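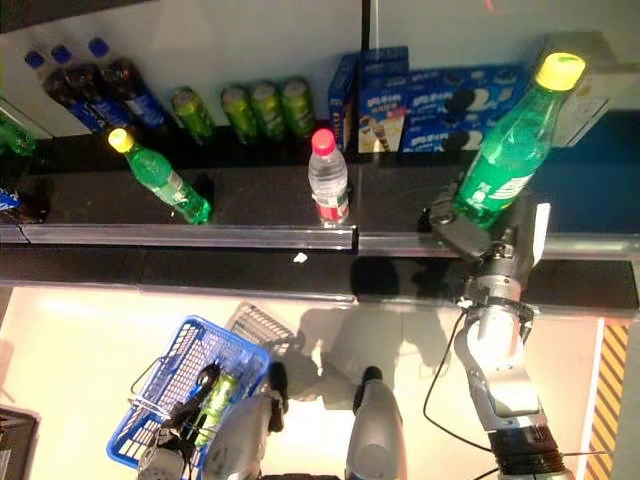

*Cola, cookies, and the big green soda*

OK quick one before bed. 1251 miles, door to door, and I am never doing that in two days again. Three, minimum. Write it down somewhere so I remember in January.

Left Comness at 5 in the morning, which felt smart until we hit the bridge work outside town and sat there watching a guy hold a sign. Forty minutes gone. Should have taken 224 south and picked up the highway later. Knew it, too. Said it out loud at the light and then went straight anyway.

Things that went right:

- the cheap seat cushion
- paper map (phone was useless for most of the second day)
- gas in Lemis, way cheaper than anything on the highway
- library audiobook, 30 chapters, finished it in the driveway

Things that went wrong: everything to do with food. I always plan the drive and never plan the eating. By noon I'm standing in front of a wall of sugar with no willpower and a full bladder, and then I feel gross for the next two hundred miles. Next time it's boiled eggs, cut up apples, crackers, a real sandwich. Cooler goes in the back seat, NOT the trunk. The trunk had all the winter stuff on top of it and I was not unpacking four bags on the shoulder for a cheese stick.

Also water. I fill up a bottle before leaving and then don't drink it, so I don't have to stop, so I get a headache, so I have to stop anyway for asprin. Every single trip.
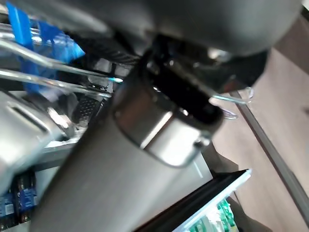
Marnie Psarras

The motel in Ploltuvside was fine. Clean, loud ice machine, a heater that had two settings, off and volcano. Asked for a room on the back side and got it, so no truck noise. Breakfast was a waffle thing and some very tired bananas. I'd stay again but only if I got in before dark - the turn is right after a curve and there's no sign until you're already past it. I went by it twice.

Second day was better looking and much longer. Hills, then flat, then flat with cows. Wind pushed the car around all afternoon and my shoulders are still up by my ears. Stopped at a rest area just to walk laps around the picnic tables and that helped more than any coffee did. Should of done that every two hours from the start.

Car stuff, for anyone who cares: the noise is back. Only over 60, only turning left. I turned the audiobook up. Taking it in this week.

Anyway I'm here, the boxes are not, the truck people now say Sunday. Sleeping on the air mattress with one fork and a shower curtain to my name. Will post the apartment once there's something in it to look at. If you emailed me in the last week I saw it, I'll answer when I find my charger.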